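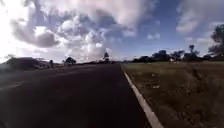
Flat road, white line down the right.

Filed under: Food & Drink > Ready Meals and Snacks

Skedano have changed the chicken pie again

crustyloaf
October 13, 2020
Bought two Skedano chicken pies on Saturday and the list on the box is much shorter. No modified starch, no yeast extract. The gravy is thinner and I don't like it. Has anyone else had one from the new batch?

marrowfat
Yes, had one in September. I thought it tasted more of chicken. The pastry is the same as far as I can tell. 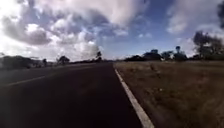
Replies, page 2

pan_scrubber
Shorter list, same price, less filling. I'd sooner have the starch. The Okafor ones still use it and they hold together on a plate.
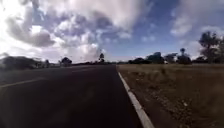 Okafor pies have twice the salt, so I wouldn't hold them up as better. I gave them up for that and went over to Donitz, who never used the additives to begin with. Their gravy is dark, nearly as dark as that tarmac, and it comes from roasted onion with no colouring. It costs more, I admit.

marrowfat
Donitz is fine but my nearest shop that sells it is Flesov, and they only get it in now and then. 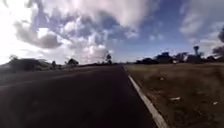 Skedano did reply to my email, for what it's worth. They said customers had asked for fewer additives and the old recipe won't be back. I'd like a clear label on the front for a change like this, as bright as the white line on that road, and they didn't answer that bit.

pan_scrubber
I never asked for it. I'll finish the ones in the freezer and switch.

Contact us | Forum rules | Back to top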